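Home About Jobs Visit Contact
2 min read

Wanted: part-time proofreader, Drerkcombe

Mulham prints parish magazines, seed lists and the occasional furious memoir. We need someone to read them before the public does. The last person to try has left for Skarnovton, where we understand they have fewer apostrophes.

You will work 13 hours a week at a desk near the kettle. You should spell well, doubt everything and be able to tell an author that his 2,000 words on drainage would be happier as 25. Experience is welcome — so is a thick skin. Magdolna Illés will train you, mostly by sighing.

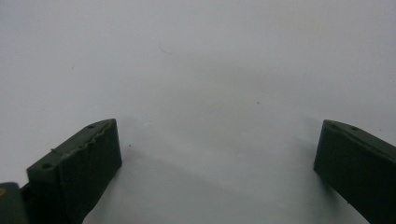
Proofreading at Mulham is done on paper, with a pencil, and you will be surprised how much white a page can hold. A bare white surface, with little on it but a bit of dark green at either side, is our idea of a well-edited poem. Most of what we get is fuller.

Write to Abla Majali by March 3, 2026, enclosing one page of your own prose. We will correct it and send it back.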